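Plekedthorpe Shoe Cleaning: Your Questions

How do I book?
Drop in on a Tuesday or ring Ngân Nghiêm at the shop. Jonas Fuchs also answers the phone, and will tell you his views on suede whether you have any or not.

How long does a clean take?
Allow 4 days. Muddy festival boots are sent to the back of the queue to think about what they've done.

What can't you clean?
Anything still containing a sock. We also turn away patent leather, after an incident in August.

Can I put my trainers in the washing machine?
You can, and we've built a decent business on people who did.

Do you take the laces out?
Yes — they get a separate soak. If yours are knotted beyond hope, we'll cut them and fit new ones for £2.

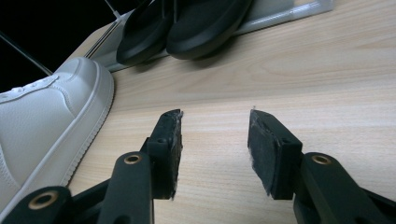
Which part of a white trainer takes the most work?
Soles are where most of our time goes. People fret over the uppers, and a smooth one wipes down quickly enough, even with a fine pebbled grain like this one's. The ridged band low down on the rubber is another matter, as every groove wants going over with a small stiff brush. Stitching comes second. Please don't attack either with bleach, which turns rubber yellow and owners tearful.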